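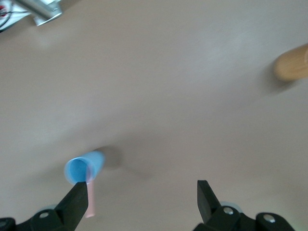
Does a funded campaign mean you'll get the product?

It means the maker gets your money. Delivery is a separate matter.

Take Wragg, the self-stirring travel mug. 2787 backers, first units promised for December. Slow down here, let them do the math on tooling.

Hiba Hijazi at Stenport quoted me a mold run with a minimum of 3000 lids. The page budgets for far fewer. Ask the room who reads the risks section. Wait.

Stretch goals: I don't trust them. Wragg added 6 colors before it had a working hinge. Skip the Brolport story if we're short on time.

Refunds. Read the policy out loud, all of it, including "at our discretion." Omar Bataineh asked for his money back and got a sticker.

What I'd want to see before pledging: a prototype pouring real coffee, and a named factory. Then questions.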